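Tote (storage bin)

A tote, in the storage sense, is an open-topped bin with sloped sides, made to be filled, carried, stacked and (this is the big one) reached into. I've been writing up household and workshop containers for this wiki since January, and the tote is the entry I kept putting off, mostly since everybody already thinks they know what one is. Fair enough! But the word covers a lot of ground, and people do mix it up with the crate, the tub and the canvas shopping bag, so let's get going.

Names

In the United States "tote" can mean the shopping bag, the lidded plastic box in the garage, or the plain open bin used in stockrooms. This article is on the last one. Tub is what my family says. Bin is the safe word if you want everybody in the room to know what you mean. Some catalogs save "tote" for things with handles and call everything else a bin, and other catalogs do it the other way around, so I wouldn't lean on the difference too hard. Crates are a separate article (slatted or vented sides, see Crate), and so are drawers.

Shape

The sides of most totes lean outward as they go up. That slope lets empty totes drop down inside each other, and it saves a huge amount of room. Stockroom people call this nesting. A straight-sided bin of the same footprint holds more, but a stack of empties takes up exactly as much space as a stack of full ones, and you will resent it every single day you aren't using them.

The slope has a cost. The floor of a tote is always smaller than the opening, so a shelf that fits the rim wastes a wedge of air at each side lower down. It also means round things roll to the middle and stay there. I store loose oranges in one and they settle into the same heap no matter how I pour them in.

Corners are usually rounded on the inside. Sharp inside corners collect crumbs, grit, and those little flakes of onion skin that I swear breed in there.

Materials and color

Molded plastic is the usual stuff. You'll also run into sheet metal, waxed cardboard and, in older houses, enamel. Gray is the classic stockroom color, with blue a close second, and homes lean toward clear plastic so you can see what's inside without pulling it down. I have mixed feelings on clear. It's handy for the first year and then it goes cloudy, and you're left with a bin that's neither see-through nor nice to look at.

Dark bins hide stains better and show pale scratches worse. Light bins are the opposite. If you're putting small dark objects in, go light, and if you're putting small pale objects in, go dark! It sounds fussy until you've hunted for a black screw in a black tub.

Sizes

There's no single standard for home totes, which is a nuisance when you're trying to buy lids. The ones I own are Stodix bins, and the middle size has a rim just under 17 inches across the short way. The Nemulell ones look the same on the shelf but the rims don't match, so don't mix brands if you plan to nest or lid them. Ask me how I know (I have 2 orphan lids in the basement and I refuse to throw them out).

A full tote should still be something you can lift. Books are the usual mistake. Fill a big one with paperbacks and it's staying wherever you filled it.

Liners

Plenty of people line their totes, with a cut sheet of foam, felt, shelf paper or a glued-in panel. A liner cuts down on noise and protects the bin, and it can be swapped out when it gets nasty. The weak spot is always the edge. Anything stuck to a slope gets rubbed right where things slide down against it, and once an edge lifts it keeps going. Trim the liner a little short and press the edge down well, or skip glue altogether and use a loose mat on the floor only. I've gone over to loose mats and I'm not going back.

Shiny liners look great new. They also throw glare under a bright lamp, so if you're sorting small things, a dull surface is easier on the eyes.

Mixed contents

The thing totes do best, and the reason I love them, is hold stuff that doesn't belong together. Sorting trays want order. A tote will take whatever you've got in your arms. At the Susden swap meet there's a whole row of mixed bins, and the rule is you dig.

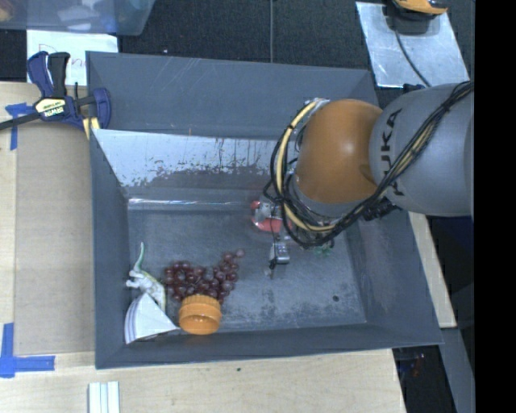
A dark gray bin in use, with grapes, a toy dinosaur and a round orange plastic piece on its scuffed floor.

Mixed bins go best with a wide opening and a shallow layer of contents. Once things are piled more than a hand deep, the bottom layer might as well be in another building. Soft things get squashed, too, so keep real fruit out of the toy bin (or at least on top, and only for a little while).

For kids' stuff I like one mixed tote per room and no sub-boxes. My neighbors do the reverse, with everything in labeled pouches inside the tote, and their floor does look better than mine.

Cleaning

Warm water, dish soap, a soft brush for the corners. Scouring pads leave fine scratches that hold dirt, and then you scrub harder, and then you've got more scratches. Dry it upside down on a towel. Dark stains on an old plastic floor often won't shift no matter what you use, and I'd let them be.

If your tote has a stuck-on liner, wipe it and don't soak it.

Wear and repair

Scuffs are harmless. Cracks at the rim are the thing to watch, as that's where your hands go and where the weight hangs. Cao patches (the peel-and-stick kind) have held up fine on a cracked corner of mine, though I don't carry anything heavy in that bin now. A tote that's past carrying still makes a good drip tray or a boot tray by the back door.

See also: Crate; Drawer divider; Nesting bowl; Shelf paper

Last edited Sat 15 March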